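Notebook, May – kitchen chores in simulation, wall cabinet task

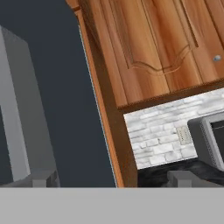 Runs before lunch

Cabinet with two doors, the right one has a small round silver knob. Policy Nalance, 71 episodes, door opened in 59. I would not yet call this a chore done. Dörte Wegener asks that we also count closing the door again, and I agree with her.

To do
Repeat with the Imel settings, 2 seeds.
Microwave door only after this.
Ask Strobel for the contact logs – the old ones stop too early.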